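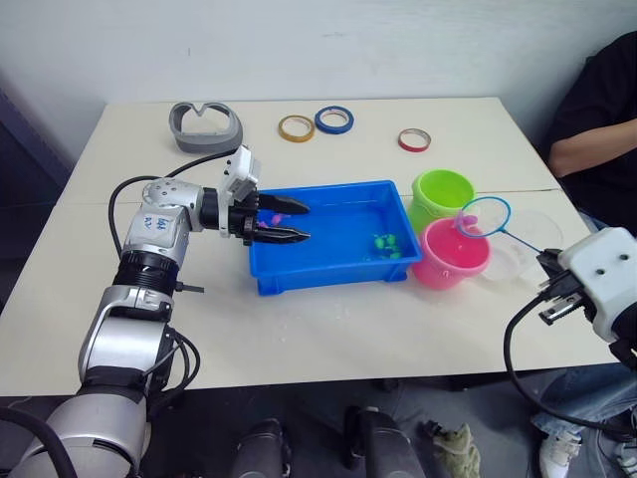

The fishing station at the Wetari lab: two arms, one net, one tub of water.

Wanted: Water Incident Investigator (part-time, dry shoes recommended)

Wetari is looking for someone to find out why our robots spill things.

We teach a two-armed robot to do small wet jobs. It scoops toy fish out of a tub with a net and puts them in buckets. It pours from one container into another. None of this sounds dangerous, and for most of the fall it wasn't. Then the right arm froze partway through a pour with its wrist tipped and its gripper shut, and went on holding a cup over a table with power running to it until somebody reached the stop button. Most of the water went on the floor. Some of it went into a connector, and the connector has not been the same since.

That was the first one. We have now logged seven, and our best theory so far is "huh." 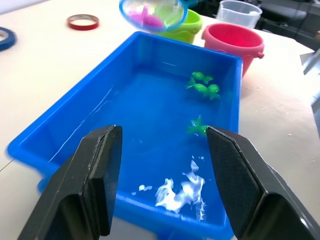
Wrist view over the tub, with glare on the water and fish off to the right.

What we know, and it isn't much. Three of the seven were freezes. In the others the arm kept moving, but the grip force dropped for a moment and whatever it was holding slid. The software people suspect the gripper driver. The hardware people suspect the software people. Jairo Inga, who runs the lab, suspects the cables, and has suspected the cables in every job he has ever had. You would report to Jairo and are allowed to disagree with him about the cables.

What you would do

Sit at the table during sessions and keep a hand near the stop button.
Write up every spill, slip, freeze and near miss on the same day, in sentences another person can follow.
Go back through up to 3000 recorded runs and pull the ones where the grip force does something odd.
Repeat the bad runs on purpose. This means setting out the fish, filling the tub, and doing it again.
Redesign the splash protection. The present system is a towel and a good attitude.
Tell us to stop when we should stop. We will grumble and then we will stop.
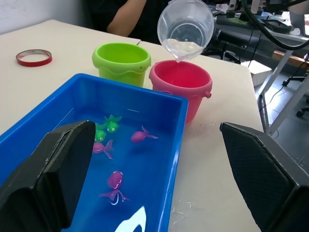

A pour into the pink bucket, seen from the wrist. Note the drops on the tabletop.

What we are looking for

Some hands-on time with robot arms, lab equipment, factory machines or anything else that can pinch you. A degree is fine. So is a few years of fixing dishwashers, and we mean that as a compliment.

You should be able to read a plot, use a multimeter and say "I don't know yet" in a meeting without blushing. Basic Python helps with the recordings. Patience helps with everything else.

We are not looking for someone to sign a form saying it's all safe. The last outside review, by a consultant from Wimer, took one morning and recommended a sticker. We have the sticker. It got wet. 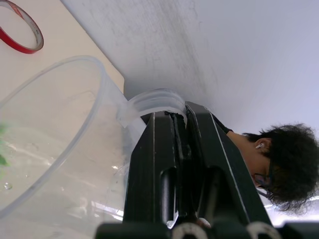 Hours, pay and other practical matters

The post is 20 hours a week, on site at our Ovdale building, on a contract that starts in February and runs until the end of summer. Pay is hourly and follows the Mosquera technician scale; ask and we'll send it to you. Parking is free and hard to find. You will get safety training before you go anywhere near the arms, and a locker, where we suggest you keep spare socks.

How to apply

Send a résumé and one page about something that broke, how you tracked down the cause, and what you got wrong along the way. Please don't send a cover letter about your passion for innovation. Applications go to Jairo Inga at the Wetari front desk, on paper or through the jobs form on this site. Finalists will be invited for a short visit, including a session at the table.

Posted December 21, 2022. Open until filled.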